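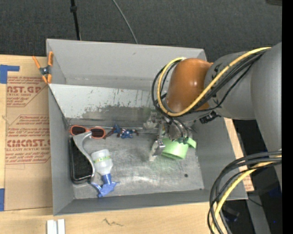

Ginard bin picking - how many demos before the first fine-tune?

stanura_sw
We have 2,595 grasp attempts logged on the grey bin. Objects are the usual household mix: sunglasses, green cup, small spray bottle, the black thing with the silver handle. Piyumi Ranasinghe wants to train now. I would like more clutter first, as most of the items end up in the left half of the bin and the policy will learn that.

pranasinghe
I do want to train now. A first run costs us one night and tells us which objects are short of examples. Collecting blind for another fortnight does not.

tiltstage47
Agree with Piyumi on the training, but fix the reset. We shuffle the bin every 15 attempts. Before that our model reached left whatever was in view.

stanura_sw
Every 15 is a lot of stopping. We are at one shuffle per shift.

tiltstage47
Then you have far fewer layouts than attempts. I would count layouts.

kelpie_r
What about the cup on its side? Ours (different cup, same sort of handle) gave up to 47 failed grasps in one session. Do you keep the failures?

pranasinghe
Kept and labelled. Sunil Wanigasekara was for dropping them.

stanura_sw
Sunil here. I was for dropping the ones where the arm faulted, and I still am. A missed grasp is data. A cable snag is noise.

kelpie_r
Fair. How do you tell them apart in the log?

stanura_sw
Fault code 7 from the controller, then a manual check of the video. Will shuffle every 15 from tomorrow and start the run tonight on what we have.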